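Zotano Habit Journal, review

Print this page | E-mail to a friend
14 comments | 8 shares

Quick one, kids are at practice and I have until the pizza gets here.

So. The Zotano. Hardcover, undated, 80 days of pages, plus a pocket in the back for the cards. Paid full price, no freebie. I've tried a lot of these self-help planners and mostly quit by week two. Finished this one. Well, 79 days. Skipped one when we all had the stomach thing and I'm not going back to fill it in.

How it goes: every morning you pick one thing to work on. One. Not your top five. Then a line for when you'll do it and a line for what will probably get in the way. Evening page has a mood scale, a box for "what I told myself," and a blank half page. That's the whole day. Takes me maybe five minutes, less if I'm cranky.

The "what will get in the way" line is the best part. Sounds negative. Worked though. I wrote "phone" so many mornings in a row that I finally started charging it in the hall. Would not have done that from reading another book about willpower.

Second thing I liked, no streaks. My old one, the Skasari, had a chain of little circles to color in and as soon as I broke the chain I was done, stuck it in a drawer. With the Zotano you miss a day, you turn the page. Big deal for somebody like me who goes all or nothing on everything.

Paper is good. Gel pen didnt bleed. Marker did, a little. Lays flat after you've cracked the spine some. Ribbon frayed by the end, I put a dab of nail polish on it.

Now the gripes.

The mood scale goes from 1 to 8. Why 8. No middle. I get that they want you to lean one way or the other, the intro says so, but some days are just a flat nothing day and there's no number for it. I started writing "eh" in the margin.

The cards. 2 decks, one called Start and one called Stay. Start is fine, small nudges, "do the first minute only," that sort of thing. Stay is mush. "Greet your future self." What am I supposed to do with that at 6 a.m. Gave up on Stay pretty quick and used one as a bookmark.

And the social section. Every so often there's a page where you're supposed to write down who you'll tell about your goal. I'm private about this stuff. Left most of them blank, felt kind of scolded by the blank lines. Could have been optional pages at the back.

Also the intro is way too long. Whole chapter on the founder's bad year before you get to the instructions. Skip to the page with the sample day on it, you'll figure it out.

Did it change my life, no. I walk after lunch most days now and I stopped snapping at everybody before coffee, or I snap less. I read at night again. Small stuff but it stuck, and I can't say that about the app I paid for all last winter.

Compared to the Turcotte planner (the big one with the tabs): Turcotte is better if you want work and home in one place. Too much for me. Heavy too. The Zotano fits in a purse and only asks you for one thing at a time.

Would I buy it again? Bought the refill in January. No cards in the refill, good.

Get it if: you quit things. Pass if: you want charts, or you already have a system and it's working, in wich case leave it alone.
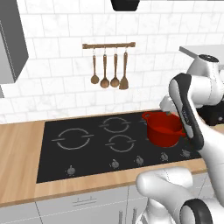
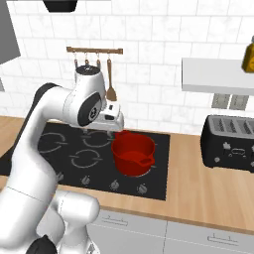 Tyson Wong: Agree on the cards, but give the Stay deck another try once you're past the halfway point. I hated it the first time too. I keep one card per week taped inside the cover and ignore the rest. On the mood scale, I just circle two numbers if I'm in between and it hasn't bothered me. One question, does the refill fit the old cover? I had the Skalulden one before this and their refills were a hair too tall, so I ended up trimming pages with scissors every time.

Print this page | E-mail to a friend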